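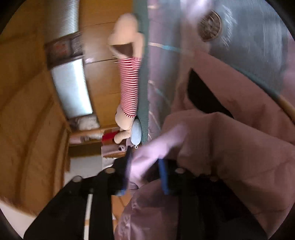

Pink laundry and wood paneling, 24 Jun 2023.

Bedroom day. Began with the clothes, as the floor at Larum can't be mopped until the bed is clear. Sorting rule unchanged: plain weaves first, prints second, anything with a stripe last. The dusty-pink piece creases badly along the folds — steam setting 2, inside out.
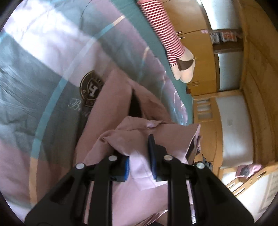
Does the duvet need to come off before folding? Leave it on; a padded surface holds sleeves in place while the seams are lined up.

Winter bedding stays in the closet until August. Meter read 2,744 before I started the washer. Still to do: the Kramer shelf, bottom hinge.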